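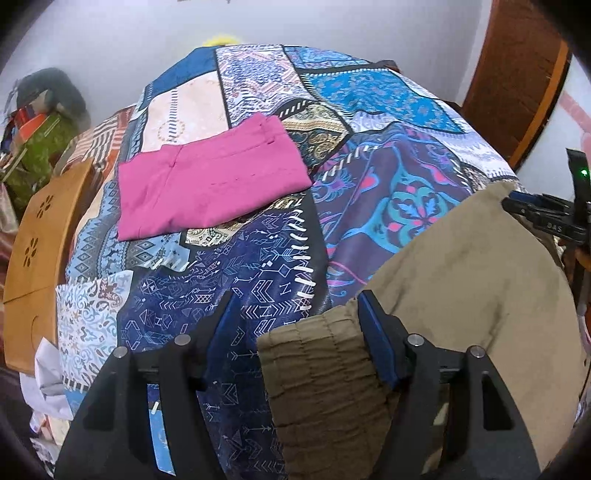

Resting pulse is the least expensive measurement a clinic can take, and it is often taken badly. At Dernell, a family practice, Yulan Yao changed the procedure in January. Patients now sit for six minutes before the count, feet flat, no talking. The count runs a full 30 seconds and is doubled.

Readings under the old routine were higher – the walk from the parking lot was still in them. Kadir Tekin, who keeps the records, has logged 1089 readings under the new one. Any result over 100 is repeated before the patient leaves.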